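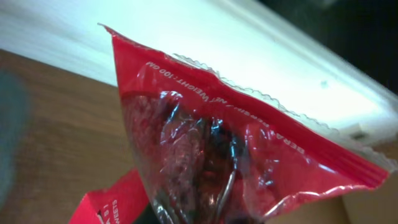 Havach Wrist Kit, second version
Desktop arm, two-finger gripper and wrist camera, for home benches and shared workshops
$1,899 as a kit. Ships in four weeks. Page last updated 2024-07-09.

The Havach is a small robot arm for people who already own a table. It clamps to the edge, plugs into a normal wall outlet, and picks things up. It also drops things, and we have spent most of our working life on getting the first number up and the second one down.

Gion Kofler designed the first version on a kitchen table and was asked to move it. The second version was built at the Bester shared workshop, between the drill press and a kayak that has been getting its final coat of varnish for as long as anyone can remember.

What it's for

Sorting, fetching, packing, handing you a thing while your other hand is busy holding a different thing. Most owners use it to learn how to program an arm, or to train one by moving it around by hand and letting it copy them. A few have put it to honest work. One feeds labels to a printer. We have asked him for a video and he keeps saying the lighting isn't right.

It isn't for anything hot, anything sharp, or anything alive. Please stop writing to us about the cat.

The gripper

Two metal fingers, driven by one motor through a belt. The fingers come off with four screws, and the screws are all the same size, which took more arguing than you would think. Rubber pads are included. Some people prefer bare metal for boxes and pads for everything else. Try both before you order the soft fingers.

Grip force is set in software, on a scale that runs from 1 to 20. Start at 4. At 20 it will hold a hammer, and it will also find out what is inside a bag of potato chips.

Bags are the hard part, by the way. A box has corners and stays the shape it was when you looked at it. A snack pouch with a clear window wrinkles, throws highlights everywhere, and moves its contents to the end you didn't grab. A 100 gram bag of sweets is our favorite test object for exactly this reason. It's light enough that weight is no excuse. If your arm can lift one from beside its box and set it down somewhere on purpose, you can be a little proud.

The camera

Small, color, and mounted at the wrist, looking along the fingers. When the gripper closes on something, that something tends to fill the view, so we suggest adding a second camera over the table if you have one. Any webcam will do. The wrist camera does its best work in the last few inches, where the overhead one mostly sees the back of the arm.

Exposure is on auto out of the box. Turn it off. White shelves and shiny film will each pull it in a different direction, and you'll spend an evening blaming your code. Pick a setting you can live with and write it down.

In the carton

Arm, in 18 bags of parts, numbered
Base and table clamp (fits tops up to two inches thick)
Gripper with metal fingers and rubber pads
Wrist camera with cable
Power supply
Domo control board, already flashed
Hex keys, plus one spare of the size that goes missing
Printed manual, with the mistake on the wiring page fixed by hand

You will need: a laptop, a screwdriver, a free weekend, and a table that doesn't wobble. A folding table wobbles. Yes, yours too.

Building it

Plan on two evenings for the arm and a third for the cables. The shoulder joint goes together before the base, whatever the order of the bags suggests. Don't tighten the elbow all the way until the belt is on. Leave slack in the camera cable where it passes the wrist, then turn the wrist fully both ways by hand – if it pulls, you need more slack, and if it catches on the fingers, you've got too much.

First power-up: keep one hand on the switch and your coffee somewhere else.

Add-ons

Kuster soft fingers, pair. Better on bags, worse on books.
Longer camera cable. For those who read the cable section after building.
Second table clamp. Recommended for anyone running the arm at full speed, or near a door that slams.

Known problems

The gripper squeaks in January. It's dry air and a plastic bushing, and a dab of the grease from bag 18 quiets it until spring.

The software sometimes reports a successful grasp when the fingers have closed on a corner of film and nothing else. We're working on it. Until then, lift an inch, wait a second, and check again before you move.

The blue paint chips at the clamp. We have no fix for this and have begun calling it wear.

Returns

Thirty days, built or unbuilt. If you return it half built, please tell us which half.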